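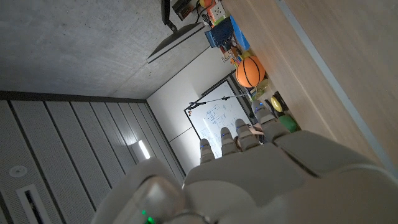
Student Robot Hand Heads for November Contest, With Questions Attached

Ollerwood, Sep 25, 2022

The robotics club at Manzano College wants to take a humanoid robot hand to the Clitari student manipulation contest in November. The club's entry form says the hand will "sort everyday objects without human help." After an afternoon in the club's workroom, this reporter would suggest a softer verb.

The project is called Skosell, after a street two of the founding members used to live on. It has 17 students signed up, and fewer than that on any given afternoon. They did not build the hand itself, which the college bought secondhand last year. What they are building is the software that is supposed to decide when the fingers close, how hard, and around what.

So far the "what" is mostly balls and plastic fruit. The contest rules call for 20 objects, handed over one at a time in an order the judges choose. Entrants get 15 minutes. Each object has to be taken, held clear of the table, and set down in the right bin. A drop costs points, and a touch from a team member costs more.

Unai Ibarra, a second-year student who leads the project, said the team has logged 1474 practice attempts since the start of summer. Asked how many of those were clean grasps, he said the number depends on what you call clean.

"If the thing ends up in the hand, I count it," Ibarra said. "The rules count it only if it stays there. We are working on the difference."

It is a big difference. The log, which the club let us read, has separate columns for "got it" and "kept it," and for several weeks in July the second column was left blank. Ibarra said they were changing the way they scored and forgot to go back. That may be so. It also means the success rate printed on the club's recruiting flyer covers only the weeks when somebody was filling in the form.

There is also the matter of "without human help." In practice, a student stands at the far side of the room and shows the hand's camera an object, and other students watch the numbers and call out when to stop. Ibarra said the showing is allowed, since the judges will do the same thing. The calling out is not, and the team says it will be gone by November. They said the same about August, according to the minutes of the club's spring meeting.

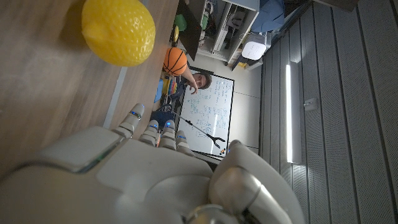
The Skosell team at work in the Manzano College workroom, with an orange ball held up on the far side of the table.

None of this makes the work silly. Getting a jointed hand to close on something round is hard, and a lemon shape is worse, with that nub on the end and a surface full of dimples. The students talk about it with real patience. One first-year spent most of her visit explaining why a finger that arrives early is more trouble than one that arrives late — it pushes the ball away, and then the other three are closing on air. She had drawn the same problem in her notebook five different ways.

What is harder to accept is the way the college has been selling it. A post on the Manzano website last month said the project could "change how older residents in Ollerwood live at home." Members of the team looked uncomfortable when that came up. Ibarra said he had not written it and would not have.

"We sort fruit," he said. "Slowly."

The post was still up on Friday. The college's communications office said it reflects the long-term promise of the research and that there are no plans to edit it. The office could not say who in Ollerwood had been consulted, or whether any older resident had met the hand.

The money question is open too. The club has asked the student activities fund to cover travel to the contest, and its application leans on the same success rate as the flyer. The fund's board meets next week. A board member who had read the application said she planned to ask for the July figures, and had not known there were none.

Ibarra said he would bring the full log to the meeting, blanks included, and would run the hand for the board if they want to see it. He would prefer they did not pick the lemon first.

The workroom is open to students on Wednesday afternoons, and the club says visitors are welcome as long as they stay behind the table. No experience is needed to join. The contest entry deadline is the first week of November, and the team has until then to withdraw without losing its fee.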